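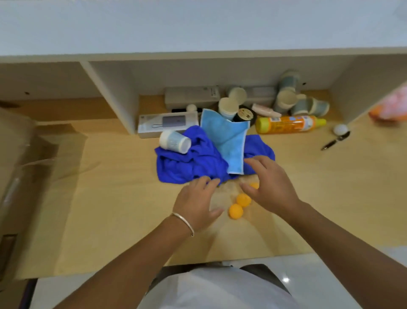
# Skiren House: Building Services Meeting

Held on 11th October, ground floor meeting room

**Present:** Barry Stockdale (chair), Kenta Iwasaki, Gareth Sedgwick, Ryan Inskip (minutes)

**Apologies:** Alaric Ambrose

## 1. Minutes of the last meeting

Agreed as a correct record, with one change. Under item 4, "return valve" should read "bypass valve".

## 2. Matters arising

2.1 The leak above the rear stairwell was traced to a perished joint on the overflow pipe. The joint has been replaced and the ceiling tile is on order. Closed apart from the tile.

2.2 GS has still not received the drawings for the east riser. The previous landlord's agent has been asked twice. KI thought a paper set might be in the Toledo wing plan chest and will look before a survey is paid for.

**Action:** KI

## 3. Heating controls

3.1 GS reported on the Sovex controller fitted over the summer. It now runs both floors of the main block as separate zones. The Toledo wing is still on the old time clock, which does not adjust for outside temperature.

3.2 Complaints so far have all come from the first floor north side, where rooms are slow to warm in the morning. GS put this down to the flow balance between the two zones, as the boiler is reaching its set point well before occupation. BS asked whether an earlier start would deal with it. GS said it would, at the cost of overheating the south side, and he would prefer to rebalance first.

3.3 Agreed to rebalance the first floor circuit, leave start times unchanged and review at the December meeting.

**Action:** GS

3.4 KI asked for the override buttons to be limited to two hours. At present an override holds until midnight. Agreed.

**Action:** GS

## 4. Hot water

4.1 The monthly temperature record was tabled. All outlets passed except the basin in the Toledo wing kitchen, where hot water did not reach temperature within a minute. RI noted that this outlet is at the end of a long unlagged run.

4.2 Two options were discussed:

- lag the existing run and extend the return loop
- cap the run and fit a small point-of-use heater under the sink

4.3 Drolonano have priced the first option at £2000, excluding making good. No price has been obtained for the second. BS would not approve either on one quotation. GS pointed out that a point-of-use heater needs its own fused supply and that the kitchen board has no spare way.

4.4 Until the work is done the outlet is to be flushed weekly and the flushing recorded on the sheet by the door.

**Action:** RI to obtain a second price, GS to check the board
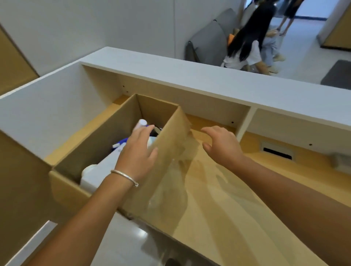

4.5 The cylinder in the main plant room was inspected by Drolonano. The anode is worn and should be replaced at the next annual service. No other faults were found.

## 5. Lighting

5.1 The emergency lighting test was carried out for the full duration. Of 92 fittings, 11 failed. Most of the failures are on the rear stair and in the lower corridor, and are of the same age and type.

5.2 GS recommended replacing failed fittings complete, as batteries for this type are no longer stocked by the usual supplier. Agreed. The stair is to be done first.

**Action:** GS

5.3 The sensor in the lower corridor still times out too quickly. KI has extended the delay once already. If the present setting is no better, the sensor head is to be moved nearer the lift.

## 6. Electricity use

6.1 Consumption overnight is higher than expected for an unoccupied building. KI has fitted a temporary logger to the main board. Early readings show a steady load of some 32 amps between midnight and five, and the source is not yet known. The extract fans and the comms room cooling are to be isolated in turn to find it.

**Action:** KI

## 7. Any other business

7.1 AA had asked by email whether the gutters on the north elevation were included in the cleaning contract. They are, but the valley gutter behind the parapet is not. RI to ask for it to be added.

**Action:** RI

7.2 The plant room key safe code has been changed. Keyholders should get the new code from BS in person.

## 8. Next meeting

December, date to be circulated by RI.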